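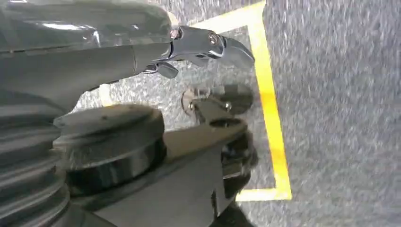

3.2 Work Surface and Part Presentation

Handling damage to stamped panels is usually attributed to the press or to transport. Less attention has been given to the surface on which a panel rests while other components are matched to it. In the Falmont trials we therefore treated the table as a variable. Two table types were compared over 2886 placements: a laminate bench and a stainless steel table without a lower shelf. All work was done on carpeted floor, and table height was held at 900 mm.

Parts were presented in pairs, a ribbed sheet-metal plate and an elongated molded plastic component. The plate was laid first, parallel to the front edge of the table. The plastic component was then put down on top of it at an unconstrained angle.

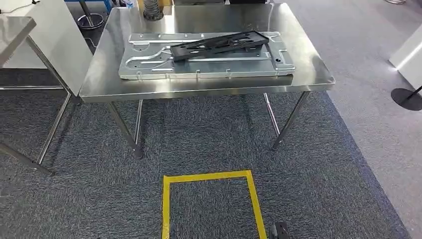
Figure 4. Stainless steel table with embossed metal plate and black plastic component.

Overlap between the two parts was permitted because it reflects ordinary bench practice. It does, however, concentrate contact on the raised ribs, and marks on the ribs were logged separately from marks on the tabs and flanges. Following the Jolovik scale, a mark was recorded only if it could be felt with a fingernail.

Glare was a secondary concern. Brushed steel returns overhead light in broad highlights, and inspectors working on the steel table took longer to locate marks near the plate perimeter. The 26 plates for which the two inspectors disagreed were examined again under diffuse light and are reported in Section 4.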